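Orange and Kiwi Marmalade, the Small-Batch Way

May 7, 2018

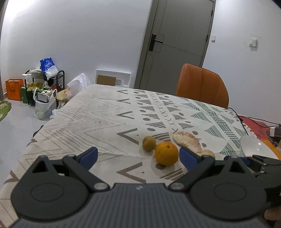
How long does marmalade take to set?
Give it a full day in the jar before you decide it's a failure. Mine often looks like syrup at bedtime and is perfectly spreadable by the next afternoon.

I got hooked on this stuff after my neighbour Thérèse Doucette left a jar on my step in April (gone in three days, I'm a bit ashamed to say). Her batches are huge. Mine makes two small jars, and that suits my kitchen and my patience!

You'll need one large orange, two kiwis, the juice of a lemon, 253 g of white sugar and 100 mL of water. Yes, 253. I scribbled it down off the scale the first time and I've stuck with it ever since.

Scrub the orange well and slice it as thin as you can, peel and all, picking out the seeds as you go. Put the slices in a heavy pot with the water and lemon juice, pop the lid on and simmer gently for 30 minutes. The peel should squish between your fingers once it's cooled a bit. If it's still chewy, keep going with a splash more water, as sugar will toughen it up again.

Peel and chop the kiwis, tip them in with the sugar, and stir over low heat until you can't feel any grit on the bottom. Then turn it up and boil it hard. Stay close, it spits!

Start testing after ten minutes. I keep a saucer in the freezer, drop a bit on and push it with my finger. Wrinkles mean it's done.

Ladle into hot, clean jars and keep them in the fridge. We finish ours within three weeks, mostly on toast, though a spoonful in plain yogurt is lovely too.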